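We use cookies to remember your reading preferences. By continuing you accept our cookie policy. Accept | Manage settings

The Ferry Scale

Kenji Thibodeaux had been weighmaster at Jutirport for eleven years when the letter came from Benavides. It was one page. The county was closing the scale at the end of the season, and trucks coming off the ferry would be weighed at Stimley, across the river, before they boarded. The letter thanked him for his service and spelled his name wrong.

He read it standing up, put it in the drawer with the rubber bands, and went out to weigh a hay truck.

The driver was a Zirno man named Aldo who came over every other week. He stayed in the cab while Kenji worked the beam. The scale house had a window on the truck side and a window on the river side, and when the wind was up both of them rattled.

"You're heavy," Kenji said.

"It rained on me."

"You're 550 over."

"That's the rain."

Kenji wrote the ticket. The fine went by the pound over, and there was a table for it taped inside the door, but he hadn't needed the table in a long time. Aldo paid in cash and asked for a receipt. He always asked, as if this time Kenji might not give him one.

"They tell you yet?" Aldo said.

"Tell me what?"

"About Stimley."

"Who told you?"

"The girl on the boat." Aldo folded the receipt into his shirt pocket. "It's a digital scale over there. You don't even stop. You just roll across it."

"You have to stop," Kenji said. "It won't read right if you don't stop."

Aldo shrugged and put the truck in gear.

That night Kenji told his wife at supper. She asked what they would do with the building, and he said he didn't know. She asked what they would do with him. There was a place in the permits office at Benavides if he wanted it, he said, which had been in the letter's second paragraph. It was a forty-minute drive. She said forty minutes wasn't so bad and he agreed with her, and then they talked about her sister's knee.

The ferry ran fourteen hours a day in summer. Most of what came off it was hay, gravel, feed, and once in a while a house on a trailer with its windows taped. Kenji kept a log in green ledgers. The county had stopped asking for the ledgers years ago, when the tickets went to carbon copies, but he had gone on filling them in. They stood on a shelf over the heater. He took the first one down in the slow part of an afternoon and looked for the heaviest load he had ever weighed. He thought he remembered it, a transformer for the dam, but when he found the page it was lighter than he had been telling people.

He didn't know what to do about that. He put the ledger back.

A young man from the county came out to do the inventory. He had a clipboard and good shoes. He wrote down the desk, the heater, the two chairs, the test weights. There was a sticker on each thing, and he read the numbers out loud to himself as he went. The beam was 272. The steel box of test weights was 596.

"What about those?" the young man said, looking at the ledgers.

"Those are mine."

"There's no sticker on them."

"No," Kenji said. "There wouldn't be."

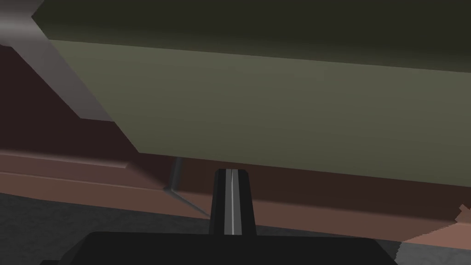
The young man wanted to see under the deck, so Kenji took him down the ladder into the pit. It smelled like river mud down there. A gravel truck pulled on while they were below, and the levers moved over their heads, only a little, less than the width of a finger. The young man ducked anyway.

"Is that safe?" he said.

"It was built for it."

They waited until the truck was off. Then they climbed up, and Kenji went to tell the gravel driver he was sorry, he'd have to back on again, he hadn't been at the beam.

The last day was Aug 29, 2009. Kenji had expected someone from Benavides to come, but it was a Saturday and no one did. He weighed nine trucks. The last one off the late boat was Aldo, loaded with straw, and he was under the limit with room to spare.

"You could have carried more," Kenji said.

"I know it."

Kenji wrote a ticket even though there was no fine to write. Aldo put it in his shirt pocket and waited a minute with the engine running, looking at the river.

"You want to get on?" he said. "See what you weigh?"

"It doesn't go that low. Nothing under a few hundred pounds means anything."

"Well, get in, then. I'll pull around."

So Kenji set the beam and locked it, and climbed up into the cab, and they drove in a circle through the lot and back onto the deck. Then they both sat there and looked at the scale house, where there was no one inside to read it.

"I'll go," Aldo said. "Tell me what to do."

Kenji told him which poise to move first.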